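Snack and Noodle Collection in Goston Reaches 503 Packages

18 Dec 2018

The winter food collection in Goston has now received 503 packages of instant noodles and snacks, the organisers at the Harkent neighbourhood centre told us this week. The goal is 1,000 packages before the collection closes at the end of the month.

Everything that arrives is put on a wooden table and sorted there by kind. Noodles are the most popular gift this year, as they are cheap, light to carry and keep for a long time.
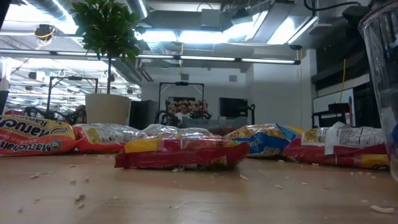 Instant ramen on the sorting table in Goston, with some crumbs of dry noodles.

Dry noodles break easily, and a bag which is open cannot be given to a family. The centre therefore asks people not to put noodles at the bottom of a heavy shopping bag. Tins and jars should be brought separately — there is another shelf for them beside the entrance. A small hole is enough for a package to be refused.
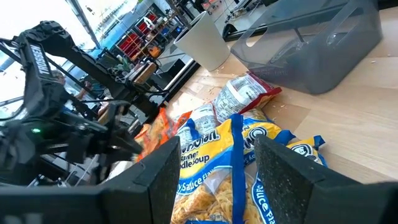
Flavour is also a question. Some households do not eat meat, so the organisers would be glad to get more noodles with soy sauce or vegetable flavour. Please leave the packages as they are and do not stick any paper over the printed text, because the families want to read the ingredients. The date must be at least as late as April.

After sorting, the food goes into parcels of mixed content. The Schnyder bakery has promised 300 paper bags for this work, and the Jemetti shop in the main street will add 200 packages of snacks when it opens its new storeroom.

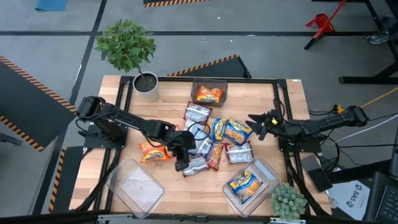
Noodles and snack bags together on the table, with plastic containers near the edges.

Crisps and other snacks in foil bags are welcome too, but they need a lot of space in a parcel. Small bags are better than family size. Sweets with chocolate can be accepted — only not in opened boxes.

Food can be brought to the Harkent centre every morning between nine and twelve. Please use the side door, as the front stairs are under repair. The parcels will be ready for collection at the same door in the first days of the new year.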